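Valico Releases Dosing Glass Set for Whole-Bean Coffee

October 11, 2025 - Valico, the tableware maker, today announced the release of its Quezada line, a set of clear glass vessels for storing, portioning and serving whole-bean coffee at home and in small cafes. The line goes on sale through the company's own store and through the kitchenware distributor Edia.

Quezada consists of 6 pieces: two short dosing cups, two tall tumblers and two teaspoons with colored sleeves on the handles. All four vessels are undecorated. Volume marks were left off the walls after early samples showed that printed lines were hard to read against dark roasts.

The short cup is intended to hold one session's worth of beans beside the grinder. Its sides taper slightly toward the base, and the rim is rounded so that beans can be tipped into a hopper without catching. Filled level with the rim, the cup holds up to 90 grams of a medium roast. Bean density varies with origin and roast, and Valico recommends weighing the dose on a scale where accuracy matters.

"We started from the dosing cup and worked outward," said Viera Murín, product lead at Valico. "People were already using small drinking glasses for this job. The complaints we collected were about rims that were too thick and bases that were too narrow. Both dimensions were changed."
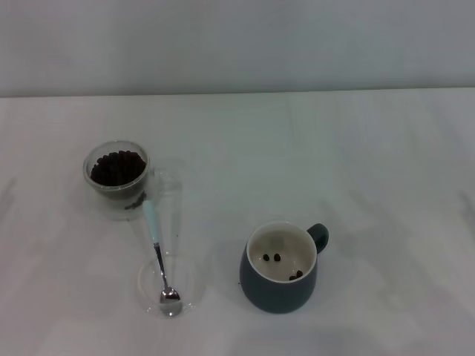 Reading time: 2 minutes

A short glass of dark roasted beans and a tall tumbler with a sleeved teaspoon take up very little counter space when set side by side. The tumbler is sized for iced coffee, cold brew and milk drinks, and its height was set so that the teaspoon can be left standing in the glass with the handle above the rim. The sleeve comes in one pale blue or mint shade only. It can be removed for cleaning and is sold separately as a replacement part.

Glass was selected over ceramic and steel for the vessels because the contents can be checked from the side as well as from above. In the dosing cup this makes it possible to see broken beans and grounds that collect near the bottom. Valico advises emptying the cup completely between coffees and wiping the interior with a dry cloth. The cup has no lid and should not be used for storage longer than a day.

Development began in June at the company's workshop in Itatness. Trial sets were placed with 269 households and returned with written comments. Two changes followed from the trial. The base of the tumbler was widened to improve stability on smooth tabletops, and the bowl of the teaspoon was made shallower to suit stirring. A proposed third vessel, a mid-height glass for espresso with milk, was withdrawn from the line and is not planned for release.

"The set is meant to sit next to equipment people already own," said Nizar Moussa, who directed the household trial. "There is no proprietary fitting. Any grinder with an open hopper will take beans from the cup."

All glass pieces are dishwasher safe on the upper rack. Teaspoons should be washed by hand with the sleeve removed. The vessels are not rated for oven or stovetop use, and boiling water should not be poured into a chilled tumbler.

Edia will ship the full set first. Single replacement cups and tumblers will follow once initial orders have been filled - cafes with trade accounts may order single pieces immediately.

"Breakage is the main reason a cafe reorders glass, so single-piece supply was a condition for us," said Dennis Whiteley, purchasing manager at Edia.

Availability

The Quezada set is packed in a divided carton made of uncoated board. Care instructions are printed on the inside of the lid. Trade orders and sample requests are handled by Edia.

Press contact

Khalil Chidiac
Press Office, Valico
Itatness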